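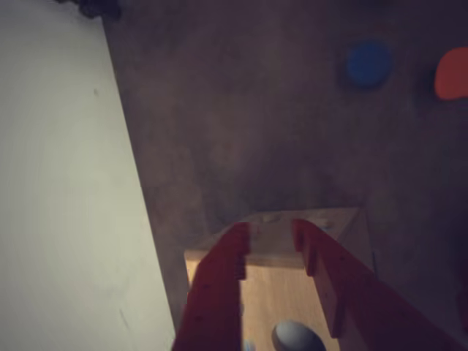

How many examples does one task need?

Our working figure is 200 good ones for a simple pick-up-and-put-down. Awkward jobs want more, and you find out which jobs are awkward by doing them. The first list of tasks had pouring down as easy. It has since been moved.

What counts as an example?

One go at the task, from the moment the fingers start moving to the moment they are clear again. Reaching for the tea afterwards is a different skill and we have plenty of footage of it.

Do I need to know anything about programming?

No. You need two steady hands and some patience. Heather Forsyth runs the Trasberg sessions and came to us from bookbinding. Her examples are the ones the rest of us get compared with, usually out loud.

Should I throw away the ones where I drop something?

Keep them and mark them as dropped. If you fumbled and then picked the thing up again, mark it as recovered. Grulix (our labelling program, named by somebody who has since left) has a button for each. The buttons are next to each other. We have asked.

Can I do the same movement every time? I've got quite good at it.

Please don't. A system that has watched 133 identical grasps will be superb at that grasp and baffled by a block turned a few degrees to the left. Shift things about between goes. Come in from the other side. Swap the order of the objects.

How fast should I go?

Slower than you would with your own fingers, but without stopping to think halfway. Long pauses get learned as well, and we once had a model at Drindoseck that hovered over everything like a man choosing a sandwich. If you need to think, do it before you press start.

How long is a session?

Two hours, with a break in the middle. After that the quality falls off a cliff – people start nudging objects into place and calling it a grasp.

Who checks the recordings?

Evander Dow looks through a sample from each batch. Almost 4 in every batch come back with a note, on average, and the notes are short. "Why?" is a common one. Don't take it personally, just answer it in the comments box and redo the example if he asks.

Where do the files go?

Onto the Gudeta drive, in the folder for that task. Leave the file names exactly as the recorder makes them. Anything called "final" or "final2" will be sent back.

When will I see the system do the task by itself?

Training for the current set starts later in January. You are welcome to come and watch, though the first attempts tend to be hard on the furniture.

Last updated January 3, 2020

6 shares
2 comments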